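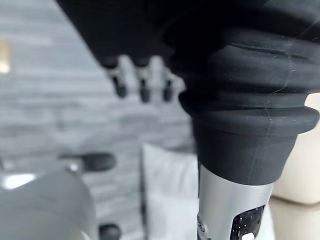
Raimo Mustonen
Yo dejaría las tapas en vertical y las sartenes en el cajón de abajo. El separador de Vellora lleva 3 varillas y se mueven sin herramientas.

Inicio Foros Cocina Orden Buscar Entrar

grullano27
Tuve ese separador. Con las tapas de cristal las varillas se van corriendo cada vez que abres el cajón. Al final lo quité y puse uno de madera de Sjöberg, atornillado al fondo.

Raimo Mustonen
A mí no se me corren. ¿Le pusiste las gomas de la base?

grullano27
Sí, las dos. El cajón es de 16 cm de alto y las tapas grandes rozan arriba, será por eso.

marta_weltow
No estoy de acuerdo con lo de las sartenes abajo. Si cocinas a diario te pasas el día agachándote. Yo tengo abajo las fuentes de horno y la olla grande, que salen los domingos, y las sartenes apiladas junto a los fogones con un paño entre una y otra.

Raimo Mustonen
Apiladas se rayan igual, con paño o sin él.

marta_weltow
Las mías llevan tres años así y están bien. Depende de cómo las saques.

tinoq
¿El de Sjöberg se puede cortar? Mi cajón mide 2 cm menos de fondo que el suyo.

grullano27
Yo lo corté con serrucho y lijé el canto. Quita antes los topes de atrás.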